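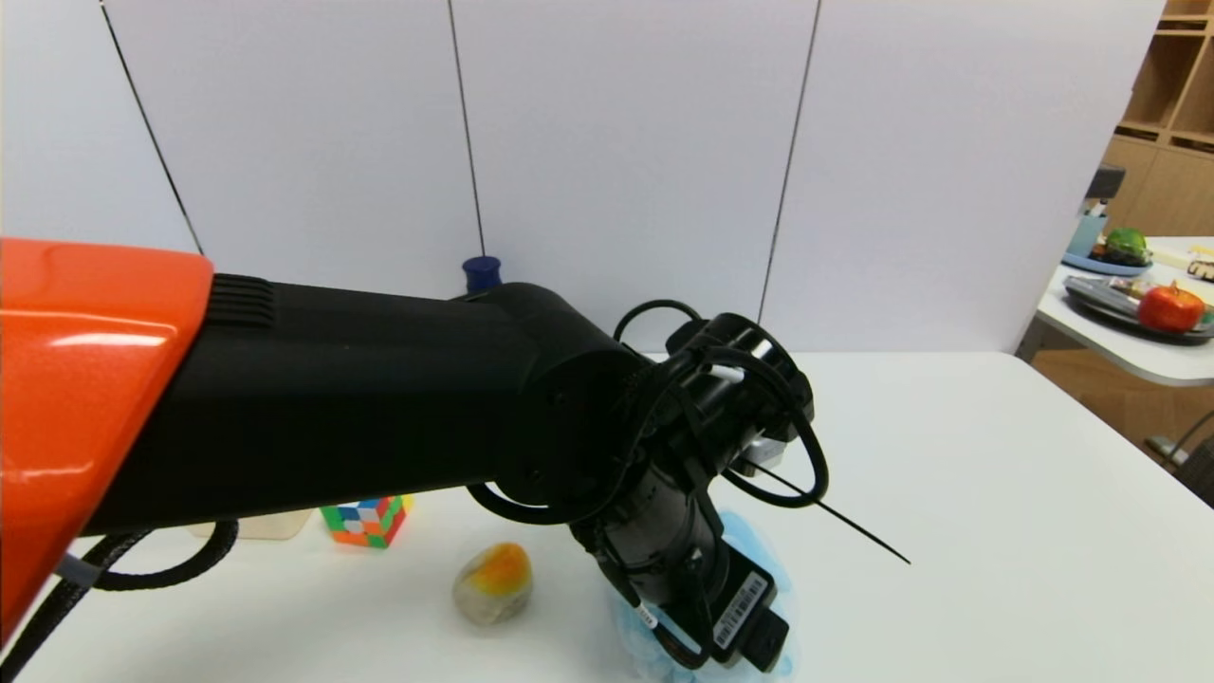
白色台面上方的机械臂,夹爪下方是一团淡蓝色的半透明软塑料,左侧有一块石头和一个魔方。

软的东西不好抓

抓起一个魔方,对今天的机械臂来说算不上难题。六个面是平的,棱角清楚,夹爪从哪一侧合拢,结果都差不多。石头麻烦一些,表面是弧形,夹偏了会滑出去。换成一团揉皱的薄塑料,很多在前两样东西上表现良好的程序就不行了。

Grernstead实验室的一个小组过去一段时间做的就是这件事。他们的项目叫Curnby,目标写在立项书第一页:让同一套抓取策略既能处理硬物,也能处理软物,中间不换夹爪,也不由人告诉机器面前是什么。

常见的抓取方法分两步走。先由相机估计物体的形状和位置,再根据形状计算夹爪的落点。这套办法的前提是物体在被碰到之前和之后是同一个形状。塑料薄膜不符合这个前提。夹爪一压,褶皱就散开,刚才算好的落点可能已经是一层平贴在桌面上的膜,没有东西可夹。半透明又添了一层困难,深度相机的光有一部分会穿过去,返回的数据里常有空洞,软件会把空洞当成桌面。

Curnby的做法是把两步合成一个循环。机械臂接近物体时不锁定落点,到了近处再用腕部一侧的相机反复看,每看一次修正一次。夹爪接触物体以后,程序会比较接触前后的画面,判断轮廓有没有变化。变化小,按硬物处理,直接合拢。变化大,就转入另一套动作:夹爪先轻压,再向内收一小段,让材料自己堆出一道褶,然后夹住这道褶。

研究人员把这个动作叫作“拢褶”。它来自对人手的观察。人从桌上捡一只塑料袋,很少直接去捏边缘,多数时候是手指按下去往中间一拢。小组早先试过让程序寻找薄膜的边缘,效果不稳定,边缘常常压在下面,或者和桌面的反光混在一起。

训练数据由人操作机械臂采集,一共3137段,由Grernstead和设在Wukomthorpe的合作实验室分头完成。两地的桌面、灯光和物品都不统一,这是有意安排的。如果所有数据都出自同一张桌子,程序很容易记住桌子,到了别处就失灵。每次采集前,操作者会把软物重新揉一遍再放下,硬物的位置也要挪动。

测试共600次,物品都没有在训练中出现过。每次测试只有一次机会,夹爪把物体提离桌面并保持住才算成功。结果里有37次失败。小组把失败的录像逐一看过,归为两类。一类是材料太薄,又平铺着,轻压之后拢不起褶,夹爪空着抬起来。另一类是接触判断出错,程序把揉得很紧的塑料团当成了硬物,合拢时材料从指间挤了出去。

后一类问题有办法改进。小组正在尝试加入夹爪电机的电流信号,紧实的塑料团和石头在画面上可能相似,受力时的反应差别却很大。前一类暂时没有好的解决方案。指尖换成更涩的材料会有帮助,但夹硬物时容易把旁边的东西一起带动。

速度也是短板。判断和拢褶都需要时间,处理一件软物所用的时间是硬物的2倍。对实验室来说可以接受,放到分拣线上就偏慢了。小组目前的考虑是减少腕部相机的观察次数,代价是准确率会下降一些,下降多少还在测。

另一个没有完全解决的问题是遮挡。腕部的相机离物体近,看得细,但机械臂伸过桌面时会挡住高处相机的一部分视野,前臂底下的物品只露出一截。程序目前的处理方式是记住遮挡前的画面,假定这些物品没有移动。只要夹爪不碰到它们,这个假定就成立。桌上东西一多,软物又和别的物品挨着,拖动一角就可能带走邻近的东西,记忆里的画面也就过时了。

下一阶段的测试定在10月,地点是Cabanatuan的一处回收分拣站。那里的传送带上软包装所占的比例很高,现在主要靠人工挑拣。小组不打算一开始就接入生产线,第一步是在旁边架一张台子,从传送带上取料,一件一件试。带水、沾油的材料在实验室里测得很少,接触判断在这种情况下还能不能用,要到现场才知道。

训练数据和程序计划在现场测试结束后公开,采集时的操作说明会一并放出。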